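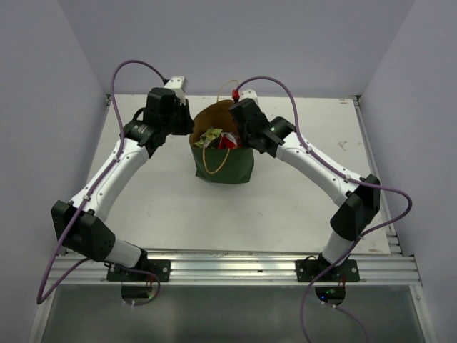 4. Packing the snack bags

This section covers filling the paper carrier bags that go out with each Lolero welcome order. Read section 3 (Opening and checking cartons) first. If you are packing chilled items, go to section 6 instead.

4.1 What you need

One paper carrier with cord handles per order
The order slip
Packaged snacks from the Kevatov shelf
Tissue sheets, if the slip has a T in the top corner
One Grirker gift tag and a length of string

Carriers are supplied flat in bundles of 30. Keep unopened bundles off the floor. Paper that has been stored in a damp spot goes soft at the bottom fold and should not be used for anything heavier than chips.

4.2 Opening the bag

1. Take one bag from the bundle and hold it by the side folds. Do not pull it out by the handles.
2. Put your hand inside and push the bottom flat.
3. Run a thumb down each side fold so the bag stands without help.
4. Stand it on the table with one wide face toward you.
5. Let the front handle hang down over the outside. Move the back handle clear of the opening.
6. Check both handles where they enter the paper. Pull each one lightly. If a knot slips through, set the bag aside.

Note: Light creases on the front are acceptable. Tears, tape marks and glue spots are not.

4.3 Filling

1. Read the whole slip before picking anything up.
2. Place boxes and tins first, flat on the bottom.
3. Add soft packets next. Stand them upright, side by side, with the printed face toward the front of the bag.
4. Put anything that crushes easily on top. This includes crackers, wafers and the Ginting rice puffs.
5. Tick each line on the slip as the item goes in.
6. Look at the bag from the side. If it leans, take out the last two items and move the heavier one toward the middle.

Nothing should stand higher than the top edge of the paper. If the order does not fit, use a second bag and write "1 of 2" and "2 of 2" on the tags.

CAUTION: Do not press down on the contents to make room. Sealed packets hold air and can burst at the seam.

CAUTION: Nut products go in a separate bag whenever the slip is marked N. Wipe the table before packing the next order.

4.4 Tissue and tag

1. Fold one tissue sheet corner to corner, slightly off center, so that two points show.
2. Pinch it in the middle and tuck the pinched end down between the packets and the back of the bag.
3. Write the order number on the gift tag.
4. Thread the string through the tag and tie it to the front handle with a double knot. Trim the ends.

Leave the top of the bag open. Staples are no longer used on any size.

4.5 Moving finished bags

Lift by both handles together, with your other hand under the bottom. Set bags in the delivery crate in a single layer, standing up. Small carriers (stock code 241) fit crate A. Large carriers (stock code 251) fit crate B only.

Do not stack crates until the lids are on.

4.6 Common problems

Bag falls over when empty: the bottom is not fully flat. Repeat step 2 of 4.2.

Handle comes loose while packing: move the contents to a new bag. Do not re-knot the cord.

Item out of stock: leave the line unticked and put the slip in the tray marked HOLD. Substitutions are made by Daithí Dolan, extension 11.

Packet damaged or open: remove it, write the product name on the waste sheet and replace it from the shelf. Check the packets next to it for crumbs or leaks.

Tissue tears: use a fresh sheet. Torn pieces can be kept for padding tins.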